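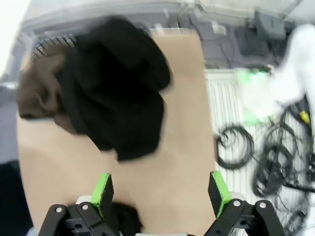
Black clothing, mid-crumple.

Leaving the house for three weeks without coming home to regret it

The flight to Sorkano is 2,761 kilometres, and I have spent most of them, on more than one trip, wondering about the iron. I don't own an iron any more. I still wonder about it. What follows is the list I work through before we go away, plus the shorter and sadder list for when we get back.

Two weeks out

Stop buying food as if you live there. Our freezer goes into every September holding four half-bags of peas and something in foil that I wrote "good" on. Eat it all, in whatever combinations you can face. The last few suppers before a trip are never going to be written up in a magazine.

Write down the number on the water meter the night before you leave. Ours read 2,709 when we left last time and 2,709 when we came back, which was the most satisfying souvenir of the holiday. The year before, a toilet had run the whole time we were gone.

Test the suitcase zippers now, with the case full. An old Singhal of mine gave out at 5 a.m. with the taxi in the driveway, and I flew with it done up in a bathrobe belt. If a zipper sticks, rub a plain candle along the teeth and work the pull back and forth a few times. Pencil works too, but keep it off anything pale.

The day before

Clean the fridge and put an open box of baking soda on the middle shelf. If you're switching the fridge off, wedge the door open with a rolled tea towel. A closed, unplugged fridge will greet you in a way you'll remember.

Run the dishwasher, then leave its door open a crack. Same for the washing machine.

Pour a mug of water down any drain you don't use much, and follow it with a spoonful of cooking oil. The basement floor drain is the one everybody forgets.
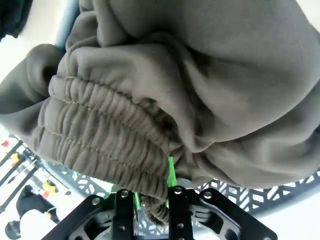 Then there's the matter of what to pack, on which I have strong views and a poor record. Lay it all out on the bed the night before. Take away two tops and the shoes you're bringing "in case there's a dinner." There was a dinner once, in 40-degree heat, and I went in sandals like the rest of the table.

Roll the soft things, fold the stiff things, and put the heaviest stuff down by the wheels. Stuff socks into shoes. Put a dryer sheet or a bar of soap in the bottom of the case, wrapped, unless you like your cheese to taste of lavender on the way home. (We always bring cheese home. Check what you're allowed to carry before you get attached to it.)

The morning itself

Take the garbage out. Take it out again, because there is always a banana peel.

Turn off the water at the main, then open one tap to let the pressure go. Learn where the main is before this morning. Mine was behind the paint cans.

Sweep the floors. I know. You have a plane to catch, and crumbs seem beneath you. But ants are patient, and they don't get holidays of their own.
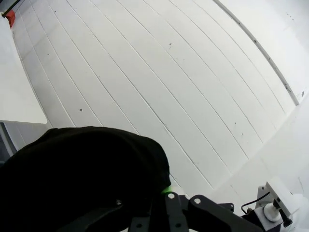 White floorboards and a grey baseboard, a few specks included.

Painted boards want a dry sweep first and a barely damp mop second. For scuffs, try a dab of baking soda on a wet cloth, and test it in a corner, preferably one with a chair on it.

Leave a key with a neighbour and leave the instructions on paper. Our neighbours in Dillville once got a nine-paragraph email from me about the tomatoes. They watered the mailbox planter very faithfully.
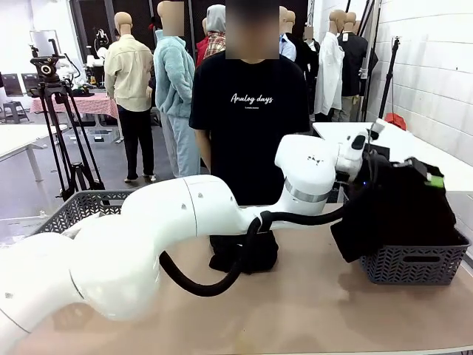
Shirin Dehghan

Coming home

Unpack the same day. I'm told there are people who do this.

If you can't, at least get the damp things out. A wet swimsuit sealed in a bag for a day of travel develops a personality. Soak it in cool water with half a cup of white vinegar, then wash as usual. Sand comes off much better dry, so hang towels outside and give them a good smack before they go near the machine.

A suitcase that smells of the Nuvier ferry (diesel, mostly, and somebody's lunch) can be left open in the sun for an afternoon with a sheet of crumpled newspaper inside. Wipe the wheels before you roll them down the hall. My old case holds 80 litres, and I'd say a good part of that has come home as beach.

Open the tap before you turn the main back on, and stand clear. It spits.

Buy milk on the way from the airport. You'll say you'll go out later, and you won't.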